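Pushing policies: what counts as a success?
Forum > Learning & Control > Manipulation

brasel_bench
Posted in July, 3 posts in this topic so far

Hi all, long-time lurker, first proper thread. I've spent the last couple of months training a policy to push toy blocks about on a tabletop from typed instructions ("move the red star next to the blue cube", that sort of thing). Plain imitation learning, nothing clever. I've got 868 demos, all of them driven by me or by Maarja Liepiņa, who has far more patience than I do.

My trouble is with the scoring. I run 200 trials per checkpoint and call it a success if the block centre ends up within 60 mm of where it was told to go. On that measure the newest checkpoint looks lovely. Then I sit and watch the runs and I'm not so pleased, and I can't work out whether I'm being fussy or whether the number is fibbing to me.

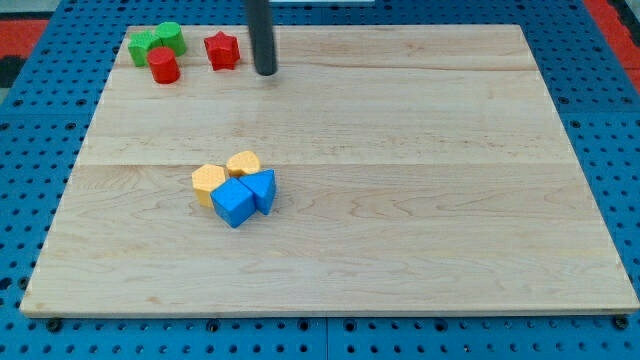
What bothers me most is instructions that single out one block in a group. A lone block is easy, the policy gets behind it and off it goes. Ask for one out of a huddle and it tends to plough the lot along together. With the two yellows and two blues pressed up against each other like that, "move the blue cube to the left side" can score as a pass even if the triangle and both yellows come along for the ride. The red star on its own, with bare wood round it, is a completely different job, and I'm putting both into the same average. Does anyone score these separately? Or penalise the blocks that weren't meant to move?

sprogis_fan
Separately, always. I'd sort your 200 by whether the target is touching anything at the start and give two figures. My guess is your lovely number is mostly the easy half.

As for penalties, I tried one and went off it. Sometimes you have to nudge a neighbour to get at the thing you want, and the penalty made my scores drop for runs I'd have been happy with if I'd done them by hand.

NLuse
Normunds Lūse here, some of you know me from the Zelska threads. I disagree with the above, a bit. A penalty is fine if you only look at the end. Where did the other blocks finish up compared with where they started? Let them be nudged as much as you like on the way.

Also 60 mm sounds very generous to me. How big are the blocks?

brasel_bench
I'd have to go and measure them, but fair point, I picked 60 because it was in the script I started from and never changed it. (I know, I know.)

Your end-only idea still fails the case in my first post though, doesn't it? If all four go left in one lump, the cube's right and three others are wrong. So I suppose it does catch it. Ignore me, I've talked myself round.

sprogis_fan
It catches it, but it'll also fail a run where the cube was dug out perfectly and one neighbour rolled off. Cylinders do that if they get knocked over. I had one go right over the side of the table and the run was marked down for something that had very little to do with the instruction.

NLuse
If your robot knocks a cylinder over then I'd quite like that marked down, thanks!

musis_mod
Keep it friendly please, you two.

My tuppence – before changing the metric, check the demos. When people drive these things they avoid the awkward clusters without noticing. We went back through a set at Musis and hardly any of the demos pulled a block out of the middle of a group. The policy had never been shown how, so no scoring rule was going to help it.

brasel_bench
Ooh. I've just pulled 100 of ours at random and started skimming, and I don't like what I'm seeing. Mine are worse than Maarja's. I go for whichever block is nearest the open space nearly every time, and when I do go into a cluster I come in from the outside and shove. She does a neat little thing where she slides the tip along one face and turns the block out first. Mine just look impatient.

So the plan is to let her drive a batch of cluster-only demos, retrain, and score touching and not-touching starts as two columns. I'll log the end positions of the other blocks as well but keep them out of the pass/fail for now.

NLuse
Sensible, except for the last bit. Put them in the pass/fail.

sprogis_fan
Leave them out.

brasel_bench
I'll report both and you can each read your own column. Retraining starts tonight, numbers when I have them. And yes, I'll measure the blocks.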